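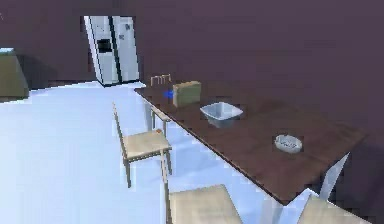
Figure 1. Simulated dining room for the "clear the table" task, start position.

Projects > Bajwa > Meetings > Minutes

We use cookies to remember your settings. By continuing to use this site you accept our cookie notice.

Bajwa working group on household chores
Minutes of the meeting of 17/03/2020

Present: Rafia Warraich (chair), Lalit Saxena, Yasir Yousafzai, Usman Soomro, Arsen Onyshchenko (minutes)
Apologies: none

1. Minutes of the previous meeting

The minutes were accepted with one correction. Under item 4, the words "the robot can load the dishwasher" are changed to "the robot can put one plate in the dishwasher rack when the rack is already pulled out". Usman asked for this correction and the others agreed.

2. Clear the table: results from simulation

Lalit presented the results of the simulated runs. The task was run 701 times. In each run the robot must take everything from the dining table and bring it to the correct place. The objects in the start position of Figure 1 are a green box standing on its end, a small blue object, a square bowl and an oval dish. The bowl is near the far end of the table with the box, and the dish is alone farther along.

In 117 runs the table was fully cleared and every object was in its correct place. Lalit said that this number is lower than he hoped, but it is the first time we count only full success. Before, we also counted a run as good when one object was left behind.

The failures were discussed for a long time. The main points:

The oval dish is the most difficult object. It is low and flat, and the fingers close above it or push it along the wood. Yasir proposed to slide the dish to the edge of the table and take it from there, as a person does with a coin. Lalit has tried this by hand control and it works, but the policy does not find it alone.

The green box is knocked down when the robot reaches for the blue object beside it. After the box has fallen, the robot often continues as if the box is still standing. Rafia said this is in her opinion more serious than the fall itself. In a home, things fall all the time, and a helper must notice.

The square bowl is mostly good. The sides open outward a little and give the fingers something to hold.

The chairs are a problem for the base, especially the one on the open side of the table. The robot does not move chairs. If a chair is in the way, it goes around, and from there it cannot always reach. Usman asked why moving the chair is not part of the task. Lalit answered that it was removed in July because the simulated chair legs were catching on the floor and the runs took too long. It was agreed that this should be looked at again.

Decision: the success number will from now on be reported only as full success. Partial success can be given in a separate column.

3. Simulation compared with a real kitchen

Yasir has repeated a smaller set of runs in the test kitchen at Tultia. He made 30 real runs, with objects similar to the simulated ones. In 2 of them the table was cleared completely.

He explained some of the differences. The real table top is shiny and the depth camera sees holes in it where the lamp is reflected. The simulated top is also a little glossy, but it does not disturb the simulated camera at all. The floor in the simulation is very pale and even, and the walls are dark, so objects and furniture are easy to separate. In Tultia the floor has the same color as the chair legs — the robot has touched them several times.

Usman asked if the refrigerator in the simulation is used for anything. Lalit said not yet. It stands by the back wall as a landmark, and the doors are not opened in this task. Opening them is planned for the next task, where a milk carton must be put away.

Rafia asked that we do not write "works in simulation" in any text that goes outside the group, unless the real number stands beside it. Agreed.

4. Question from Dirka: can we do it yet?

Dirka has asked for a short written answer about which chores a machine can do today without a person watching. They have a care home and also a small shop, and they would like to plan their staff for next year.

The members did not have the same opinion. Usman thinks that we should say no for all table work. A person clears such a table in less time than the robot needs to plan the first grasp, and does not break the bowl. Lalit thinks this is too hard. He said that for the shop, where boxes stand on a shelf always in the same place, a simple arm could already help with refilling, if somebody looks in on it now and then. Yasir agreed with Lalit about the shop, but not about the care home. There the objects change every day, and the residents sit on the chairs while the table is being cleared.

Arsen said that speed is perhaps not so important at night, when the room is free. The robot can be slow if it is safe and if it stops when it is not sure. At present it does not stop when it is not sure.

After the discussion the group agreed on this wording for the answer:

"Fixed objects in fixed places: possible with supervision. Clearing a dining table with mixed objects: not possible today without a person in the room. We will write to you again when we have new real runs."

Rafia will send it. She will include both tables of results, also the poor one.

5. Gripper from Fivevbridge

The new soft fingers from Fivevbridge have arrived but are not mounted. The adapter plate has the wrong screw holes. Yasir will drill a new plate. Lalit asked to receive the measurements of the fingers at the same time, so that the simulated hand can be changed too. Otherwise we will compare two different hands and learn nothing about the dish.

6. Actions

Lalit: put chair moving back in the task and test with corrected chair legs.
Lalit: add runs where the green box already lies on its side at the start.
Yasir: new adapter plate; send finger measurements to Lalit.
Yasir: repeat the real runs in Tultia with the lamp off, and after that with the lamp on.
Usman: write down how long a person needs for the same table, with the same objects.
Rafia: answer to Dirka.
Arsen: correct the previous minutes and replace the file in the shared folder.

7. Any other business

Usman reminded everyone that the key to the test kitchen must be returned to the front desk and not kept in the drawer. The date of the next meeting will be sent by e-mail when the adapter plate is ready.

Minutes taken by Arsen Onyshchenko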